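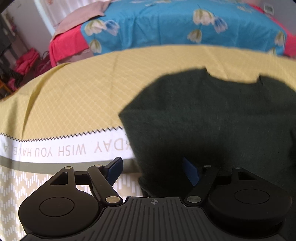

The green jumper, spread out on the yellow quilted cover.

Putting the winter woollies to bed

Every February, when the first mild Saturday comes along and the windows at Enosby can be left open for more than five minutes, my thoughts turn to jumpers. I know it is early, and I know we shall all be cold again before the daffodils are over, but I have always liked to make a start on the drawers while there is still no hurry about it, and several of you asked at the last mending afternoon how I go about folding the thick fuzzy ones, which never seem to stay as you put them.

The first thing is to give yourself a proper flat space. A bed will do, though mine is too soft and everything sinks in the middle, so I prefer a quilted cover laid out smooth. The one in the picture is pale yellow with a fine white diamond pattern, and it has a border with cheerful wording on it, part of which says "DAY WISH YOU HAVE A". I do think a bit of cheerful wording helps with a dull job!

Lay the jumper out with the neck at the top and stroke it flat with your palms, working from the middle outwards. Don't tug at it. Fuzzy knits have a way of bunching along the bottom edge, and if you fold over a bunch you will find a hard ridge there next autumn, so take hold of the hem and ease it straight before you do anything else. Then bring each side in towards the middle with its sleeve laid down along the body, and fold up from the bottom in 2 or 3 loose turns, depending on how deep your drawer is.

Demyd Vakulenko, whom many of you will know from the Sarness wool stall, wrote to me after the last newsletter to say that he rolls his instead, and that he once got 17 jumpers into a single blanket chest that way. I have tried it (with rather fewer jumpers, I must admit) and it does very nicely for fine knits, but my thick ones sprang open again like hedgehogs, so I have gone back to folding.

A few of you also wanted to know about washing. I always wash before putting away, even if a thing has only been worn twice, and I let it dry flat for as long as it likes. Cedar balls or a little bag of lavender can go in the corner of the drawer, and heavier jumpers want to be at the bottom.

If you have more knitwear than drawers, the spring swap is taking clean jumpers, cardigans and scarves again this year. Tables are 50p each for members, and tea is included. Please bring your things folded if you can, and bring a bag to take other people's home in.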